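Last updated: 2018-01-27

Packed Lunches and the Office Kitchen: A Position After One Year

It has been the practice of this blog to report on household matters at regular intervals. The present entry concerns the midday meal, and in particular the decision, taken last June, to stop purchasing lunch near the office and to prepare it at home. The decision has been kept on most working days. Exceptions were made for travel and for the week in which the refrigerator was being repaired.

The office in question is on the fourth floor of the Romeck building, where the nearest place to eat is the Fourie cafeteria across the parking lot. Fourie provides a satisfactory hot meal. It also has a line that begins before noon, and an employee with a short break may spend most of it standing. The move to packed lunches was made for that reason first. Savings were a secondary consideration, although they have proved welcome.

Sandwiches remain the standard item. Various containers were tried during the summer, including a hinged box from Floka that closed well but took up too much of the bag. Plain wrap was adopted in its place and has been used ever since.
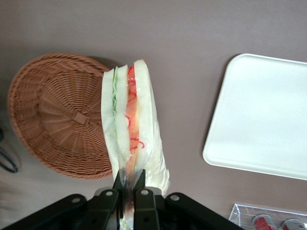
A wrapped sandwich on white bread, with lettuce.

Certain rules have been established through use. Wet ingredients are to be kept away from the bread, with a leaf of lettuce or a thin layer of butter placed between them. Mustard is to be applied to the cheese. Sandwiches intended for the following day are assembled the evening before, but anything containing cucumber is assembled in the morning, as the results of doing otherwise were poor on every occasion. Egg salad has been withdrawn from the schedule out of regard for colleagues seated nearby.

A budget of 600 dollars was set aside for the period from June through the end of December. Actual spending on bread, fillings, fruit and wrap came to 402 dollars. The balance has been moved to the fund for a new bicycle.
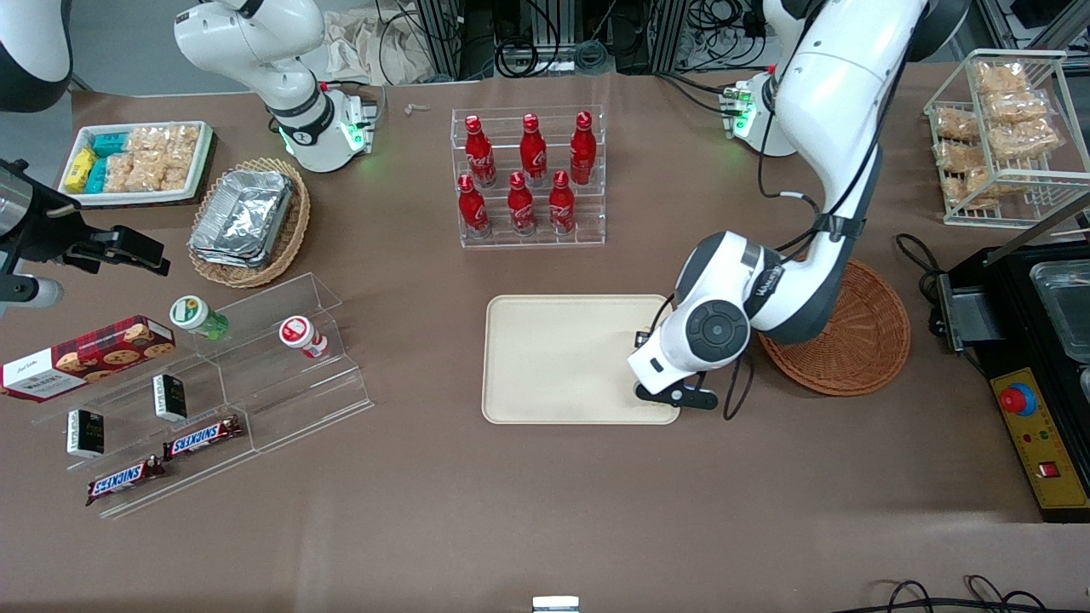
The shared kitchen on the fourth floor deserves separate comment. It serves five departments and has one refrigerator, and space on the middle shelf is generally taken by 9 in the morning. A labeling policy was introduced in the fall. Compliance has been mixed. It is respectfully suggested that any container without a name and date be removed at the end of the week, and that the drawer at the bottom be reserved for fruit and vegetables, as its manufacturer presumably intended.

Readers have asked about soup. A Halterance flask was purchased in November and has performed acceptably, although the lid requires a firm hand and the opening is too narrow for a standard spoon. Lentil and split pea have been the most successful. Noodles are not recommended, as they continue to absorb liquid throughout the morning and must then be eaten with a fork.

The present arrangement will continue through the spring. The title of this entry, it should be noted, is generous, as a full year will not be reached until June. A further entry on bread will follow once the comparison of rye loaves has been completed.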